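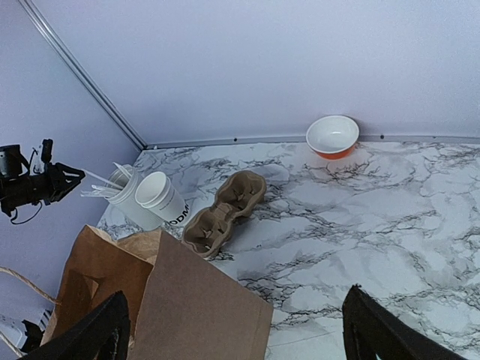 Marble-patterned worktop, metal strip along the back wall

Metal strip behind worktop – seal it or take it off?
Posted by Floor Martens

The worktop in our shared tea kitchen has a white marble pattern with dark veins. A grey metal strip runs along the base of the back wall, held with small black screws. Crumbs and coffee collect where it meets the surface. The run is 70 cm deep and I have no idea what is behind the strip. Can I silicone over the joint, or must the strip come off first?

Teodoro Cabanatuan
Take it off. Silicone over a dirty joint will peel within months. Procedure:
Move everything off the top, cups and cutlery included.
Back the screws out by hand and keep them in order.
Scrape out old sealant with a plastic blade, wipe with isopropyl alcohol, leave to dry.
Run a 5 mm bead of neutral-cure sanitary silicone into the gap, refit the strip, wipe off the excess. Leave it 18 hours before any water goes near it.
Avoid acetic-cure products (the vinegar smell) if the top is real stone, as they can stain it. On laminate either will do.

Taner Gezer
We just wipe ours. Never had a problem.

Damir Vasić
Agree with Teodoro, but measure the gap first. Anything over some 3 mm wants foam backing rod behind the bead. Check the corner too – if the vertical trim stops short of the worktop, seal that end as well.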